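Open afternoon at Hirnbridge: the rulebook looks good, ask about the gaps

I went to the Hirnbridge open afternoon in September expecting a sales pitch and got a lecture on procedure, which I liked better. Drumetus runs the site, and it has published a set of house rules for small two-arm robot cells. The rules are meant to be copied by anyone who builds one. I wanted to see how they hold up on a working floor.

Shahla Mazandarani, who wrote most of the document, took our group around. There were 14 of us, mainly from packing and light assembly, plus a couple of people from insurance who asked the best questions of the day.

What the rules cover

The document is short. Each cell has to have a marked work area, a named person in charge, a written task sheet and a log. The task sheet says which items go in, how they may be laid out at the start, and what counts as finished. An operator who changes any of that has to start a new sheet. Fine so far. I have seen plants with thick binders that never managed to write down what "finished" meant.

My first doubt is the word "compact." The rules are lighter for compact cells, on the grounds that small arms do less harm. Mazandarani would not give me a cutoff in size or payload. She said it was "a judgment for the site." A rule that lets the site decide whether the rule applies is a weak one, and I told her so. She wrote it down.

On the floor

The bagging cell drew the biggest crowd. The task is candy packets into a paper shopping bag, two arms, a camera on each gripper. Soft packets and a floppy bag are a fair test, much fairer than the wooden blocks you get at trade shows. I spent most of my time looking at the wiring.
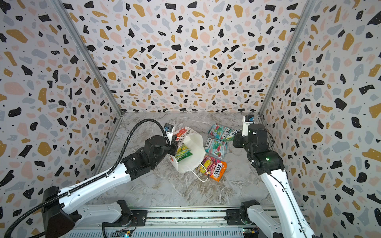

Points I raised

1. Exposed electronics. The boards and wires sit open at the front rail, right where a person would reach in. The house rules require covers on "powered parts within reach" but exempt cells used for development. Bianka Fodor, the safety lead, confirmed the exemption has no end date. It needs one.

2. Starting layout. The task sheet allows the bag to begin upright or on its side. Those are two different jobs, and the results are logged together.

3. Success figures. A poster by the door claimed 1,000 logged runs. I asked how many had been stopped by hand and whether those were counted as failures. They are recorded as "interrupted" and left out of the rate. Fodor defended this on the grounds that operators should never hesitate to hit stop. I agree with her about the operators. I still want the interrupted runs printed beside the others.

4. Cables. One line in the rules says cables must be "managed." It gives no minimum slack and no inspection interval.

The talk afterward

Coffee, then slides. Grodarance, which supplies the logging software, showed an audit trail with 3,335 entries and scrolled through it quickly. I asked to stop on one at random. It had a time, an operator and a task sheet number, and the sheet it pointed to existed. Credit where due. The second one I picked had a blank operator field, and the presenter said that was an import problem.

Would I adopt the rules? Parts of them. The task sheet and the named person are worth taking tomorrow. I would leave the compact cell section alone until somebody puts a number in it, and I would strike the development exemption entirely. Mazandarani says a revised draft will go out to everyone who signed in.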